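Jimley cell, gear handling
README and data card, Grellport workshop

Scope

These notes cover setup, care and repair of the Jimley cell, and the recordings made with it. The cell is used for one family of tasks: small spur gears and round metal plates, handled on a cloth surface. Software is covered in the Trutero repository and is not repeated. Read the section on pads before running anything, even if the cell was working when you left it.

Contents of the set

The set holds 300 episodes, stored in 8 archives. Each episode has wrist video, head video, joint positions and gripper opening. Time stamps come from the Trutero logger and are in seconds from the start of the episode. Episodes that ended in a fault stop are kept and flagged in the index. Do not delete them; the fault flags are used when checking pad wear.

Surface

The cloth goes down first. Pull it flat by hand. Soft creases do not matter, but a fold that stands up will tip a gear and change its height at the fingers. Keep the edge of the cloth clear of the arm bases and of any cable that moves.

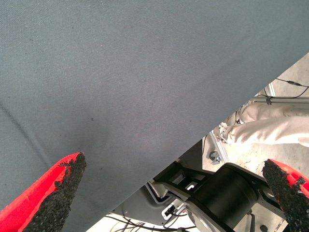 Replace the cloth if it is cut or oily. A lint roller is enough between sessions. After any change of cloth, repeat the height check: lower the open gripper until the fingertips touch, raise it 3 mm, and store that value as the floor limit. The old limit must not be reused, even for cloth of the same type.

Cables

Leave enough slack at the wrist for full rotation in both directions. Turn the wrist joint by hand with power off and watch the connector at the finger bracket. If the connector moves before the cable does, the loop is too short. Ties go on the forearm and never on the wrist module. A tie on the module was the cause of two broken leads in April.

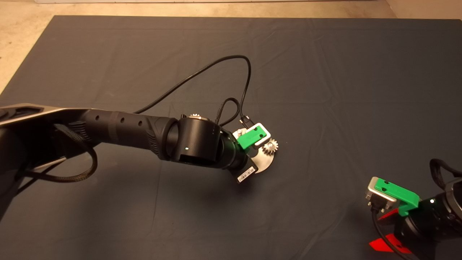 Power up one arm at a time. Wait for the first arm to report ready before switching on the second. If both are started together the bus sometimes assigns the same address twice, and the only cure is a full power cycle. Home each arm with the gripper empty.

Finger pads

The pads are a wear part. They are glued to the inner face of the fingers and shed grit in use. Check them at the start of each session:

- Press each pad with a thumbnail. It should spring back.
- Look along the border for lifting. A ragged border is acceptable if the glue line holds.
- Brush off grit with a dry brush. No solvent. 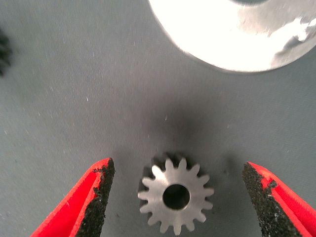

To change a pad, take the finger off the bracket, peel the old pad from the tip down, and scrape the glue with a plastic blade. Metal blades mark the finger. Fit the new pad flush with the tip and clamp it for 4 hours. Change both pads of a pair together. Uneven pads shift the grip center, and the gear will turn as the fingers close.

Record each change in the log with the episode number. Pads from the first Shevchuk batch were softer than the current ones, so grip force values should not be compared across that change.

Grip check

1. Place a gear flat on the cloth, bore up.
2. Close at low force and stop at first contact on both sides.
3. Raise the force to the working value. The gear must not tilt.
4. Move the gear to the rim of the plate and hold. Watch the wrist view for slip at the teeth.
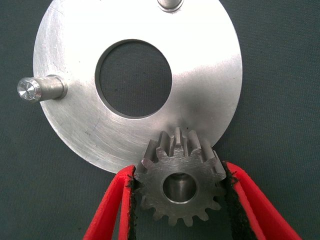 5. Open the fingers fully and back off straight up before any sideways move.

Known issues

Glare from metal plates saturates the wrist camera at the default exposure. Lowering the exposure hides the dark pads. The set was recorded at the default, and no correction has been applied.

Loose pad grit can be mistaken for a small part by simple threshold methods. Mask it or clean the cloth more often.

Gripper opening drifts after a long session. Home the gripper again at the midday break and after every fault stop.

Spare parts

Pads, fingers and wrist leads are in the Shevchuk drawer under the bench. Reorder when one pair of fingers is left.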